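Wiston workroom puts padding on its tables, and menders love it

The shared workroom on Stirkell Lane has had a makeover, and the best part of it is flat, white and soft to lean on. Every work table in the place now has a padded fabric cover, fitted over the old wooden top, and people who came in to try them this June didn't want to give up their seats!

The covers are the work of Marichka Stetsiuk, who has run the mending and hand-sewing evenings in Wiston for 3 years. She started with a single table last winter, using leftover batting and a length of plain white cotton, and left it in the corner by the window to see what would happen. People began showing up early to get it.

"You put a glass button down on bare wood and it's off across the floor before you can grab it," Stetsiuk said. "On the padding it stays where you drop it. And your wrists are so much happier after a couple of hours."

The room paid for the rest with a grant of $1178 from the Ní Chonaill fund, which supports small improvements to shared spaces in the county. Materials for the covers came to $358. Most of what was left went into lamps, and there was enough for a second-hand steam iron and a good big box of pins.

Each cover has a layer of cotton batting under the fabric. The cloth is pulled tight and held underneath the table with tape and clips, so the whole thing lifts off for washing (a cold wash, please, and flat to dry, says the note on the cupboard door). Stetsiuk chose white for the top layer so that dark thread and needles would show up against it. White shows everything else too, of course, and she is perfectly relaxed about that. A cover with marks on it is a cover people have been using, and she'd much sooner see a few smudges than a table nobody dares to touch.
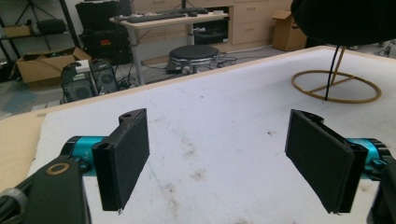 Can people bring their own projects to the tables?
Anyone with a day pass or a membership can bring in a project, as long as it fits on one table and goes home at closing time. Paint, glue and hot tools other than the iron stay at the uncovered bench near the sink.

The mending evenings are already feeling the difference. The last one had a pair of lined curtains laid out on one table, a beaded jacket on the next and a whole family working through a bag of school sweaters, and the noise level was wonderful. Two people who had come to hem pants ended up learning how to darn a sock from the person across from them.

Membership now stands at 80, the highest it has been since the room opened, and the evening sessions fill up fast. A beginners' class in making covers for a table at home starts later in the summer. It will use the Lillero pattern, a simple fitted design that Stetsiuk drew up for the room, with the corners folded like the sheets on a bed. Paper copies are in the tray inside the front door and are free to take.

She is also looking for more fabric. Plain white or cream cotton is best, washed, with no stretch in it, and old sheets are very welcome. Donations can be left at the front desk from 10 a.m. until the room closes at 9 p.m. The spare batting is stored upstairs, and there's plenty of it for now.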